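4.2 Unpacking and tidying

Of the five chore families in our study, unpacking was the one we expected to be dull. Grasping a box is old news, and the planning literature has been stacking boxes on other boxes for longer than one of us (Tikkanen) has been alive. We budgeted 16 trials for it and moved the rest of the time to laundry, where we assumed the trouble would be. The budget was revised to 100 trials in August, after the first 16 had taught us mostly about our own optimism.

The difficulty is that a parcel is mainly things that are not the product. There are inserts, trays, scraps, and bags, and each has to be told apart from whatever the customer paid for. A person does this while talking on the phone. Our policy, trained on the Totska demonstrations and fine-tuned following Contreras and Imhof, treated packaging as an object of equal dignity with its contents, and on several occasions filed the contents with the recycling. 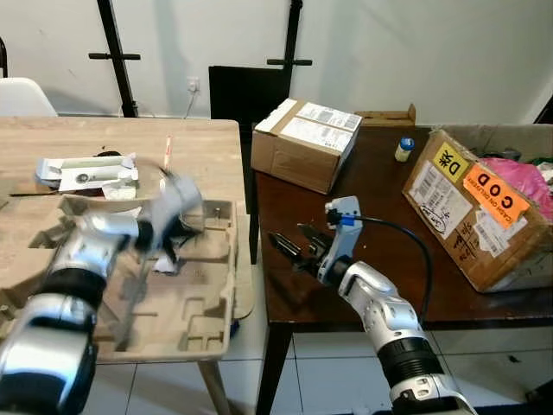
Figure 6. Two-arm unpacking work over adjacent tables, with a molded pulp tray at left and cardboard boxes at right.

We scored a trial as complete only if the product ended up in the goods area, all packaging ended up in the waste area, and no human hand intervened. Under this rule the system completed 19 of 100 trials. Under the looser rule used by Vaughan, which forgives packaging left on the table, the number would be higher, and the table would look the way it did before we bought the robot. We report the strict score throughout.

Failures fell into two groups. In the first, one arm held an item while the other waited for a handover that the planner believed had already taken place. These standoffs ended at the 200-second limit – both arms perfectly still, neither willing to go first. In the second, small paper pieces were detected correctly and then pushed around by the fingers meant to pick them up. The Litel gripper controller closes on a minimum width, and a scrap lying flat has almost none. Hämäläinen's suction attachment may help here, although we have not tested it on torn edges.

Speed we mention for completeness. The Aaltonen baseline is faster than ours on sealed boxes and does not attempt loose packaging, so the comparison in Table 3 is restricted to the opening step. On that step the two systems are close. Neither would be hired for the holidays.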